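In Defense of the Box Inside the Box

My mother-in-law's old neighbor in Briddale, Santosh Kandpal, kept every box he was ever given. When he moved to Pollstead he took them along, in other boxes. The movers charged him $454 and I am told the driver had to sit down for a minute.

I used to tell this as a story about a foolish man. Then last October I cleared out our hall closet and found that I owned fourteen pounds of cardboard and had opinions about all of it.
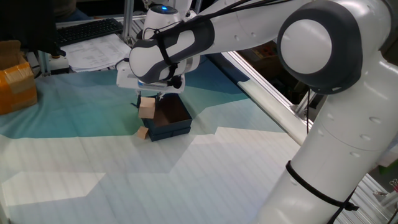
The case against keeping boxes is easy to make, and Neelam Agarwal makes it every Sunday in her column, where she has yet to meet an object she couldn't live without. A box, she says, is air you pay rent on. Fine. But I notice she never says where the small things go once the boxes are gone. A little cardboard cube sitting on a tablecloth is clutter. Put the same cube in a dark blue box and it becomes something you own on purpose. You could lose the lid and I'd still feel that way. It needs four sides and a bottom, and the rest is vanity.

I will admit the blue matters. Drop your spare keys into a navy box and you feel like a person with affairs. Put them in a margarine tub and you feel like a person with margarine.

The container store industry understands this perfectly well, and would like $400 to help you. I walked through one in Briddale and saw a clear plastic drawer meant for holding smaller clear plastic drawers. I stood there a while. It had a very nice click.

So keep the good boxes, the ones with stiff corners and a decent color, and put the little ones inside. Santosh still has his. He offered me a few when I visited, and I took six.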